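Kutetell Pays People to Tidy, and Would Like 3,148 More Tidyings

By the business desk

The company that wants to teach a machine to clear your dresser has spent the summer clearing the same one, over and over, by hand. Kutetell, which rents the back half of the old Gukodwood flooring showroom, said on Sunday that its collection of household examples had passed the first milestone in its contract with Holance, the appliance maker. The milestone was delivered with cookies.

The work goes on at small tables, with a gripper in each hand and ordinary belongings laid out on the wood.

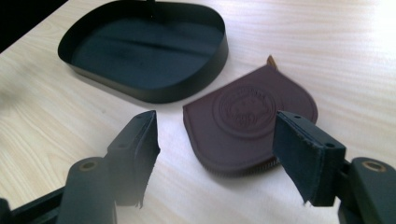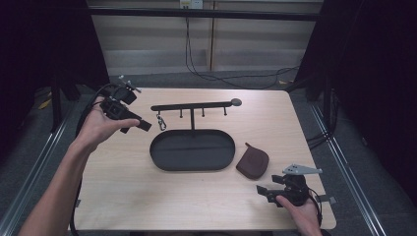

The idea is simple enough to explain to an uncle. A person wearing a camera picks things up with a pair of hand-held grippers and puts them where they belong. The grippers have cameras of their own. Everything is recorded, and a learning system called Ayaaba is later asked to work out what a sensible pair of jaws would do next. Do this often enough, the theory goes, and a robot fitted with similar jaws will be able to put away your keys. Whether it will also be able to find them is covered by a separate contract.

The target is 4,000 usable examples of what the company calls "entryway and dresser tasks," a category that takes in keys, coins, jewelry, sunglasses and the sort of receipt that everyone keeps and no one reads. As of the weekend, 852 had been accepted. That leaves 3,148, a figure someone has written on a whiteboard by the coffee machine and underlined twice.

"Accepted" is the word that matters. Loïc Guérin, who runs collection for Kutetell, said the recordings people are proudest of are often the ones he throws out. New hires tend to be too good. They scoop up a coin purse in one clean swing, drop it on its mark and look around for applause, and the system learns very little from a movement that lasts less time than a sneeze.

"I need you slow, but not theatrical," Guérin said. "We had an actor for two days in July. Beautiful wrists. Every key went onto its hook like it was the end of an opera. I couldn't use any of it."

What he wants is the approach, the small correction and the second try. A fumble stays in if the person recovers from it without help. A fumble followed by a bare hand does not, and neither does anything in which the operator scratches their nose with a gripper, a more common event than the training manual anticipated. The manual has since been revised.

Each operator works through a card of 19 tasks per shift. The cards are shuffled, so that one person may hang a keyring, move a pouch from the right side of the table to the left, and then be asked to take the keyring down again. Objects are nudged and turned between takes. Guérin is strict about this, having once discovered that 200 recordings, an entire week's output from one table, had been made with the purse in the same spot to within the width of a pencil. The resulting model was superb at picking up a purse, provided you never moved it. Those recordings now live in a folder labeled "museum."

Leather is considered a good teacher. It gives when squeezed, it slides a bit before it lifts, and it seldom lands the same way twice. Keyrings are harder on everyone's temper. A ring has to be held so that it faces the hook, and a gripper with two fingers has firm opinions about which way a ring should face. Operators say the trick is to use one hand to steady and the other to hang, a habit the company is pleased to have on record and did not have to ask for.

The pay is hourly, with no bonus for speed. An early version of the job did offer one. It lasted nine days and produced, in Guérin's words, "a very large amount of video of things falling over."

Holance has not said which product all this is for, or when anyone could buy it. A spokesperson for the company said only that it was "exploring helpful motion in the home," a phrase that could also describe a Labrador. The contract runs through the winter, and Kutetell expects to add kitchen drawers after the dresser work is finished. Drawers are said to be much worse. Guérin declined to discuss them at length, though he did ask whether this reporter had ever tried to get a potato masher out of one with two fingers.

Neighbors at Gukodwood have mostly made their peace with the arrangement. The remaining flooring business, up front, loses the occasional customer who wanders through the wrong door and finds people silently picking up coin purses. One stayed for 20 minutes and left with an application form. She has since become one of the most reliable operators on the morning shift, with a rejection rate the others bring up a little more often than she would like.

The purse, meanwhile, is starting to show its age, and Guérin has been shopping for more of them. He wants different sizes and stiffer leather, plus at least one in a color close to that of the table, to keep the system from getting comfortable. He has also asked staff to bring in key hooks, trinket dishes and anything else that collects clutter at home. The response was generous. There are now three crates of it by the loading door — sorted by nobody so far, although the company employs a roomful of people who do this for a living.

Kutetell is hiring for the evening shift, 5 p.m. to 9 p.m. No experience is needed, and applicants should have steady hands, though not too steady. Long sleeves must be rolled up. Actors may apply, Guérin said, but they should expect notes.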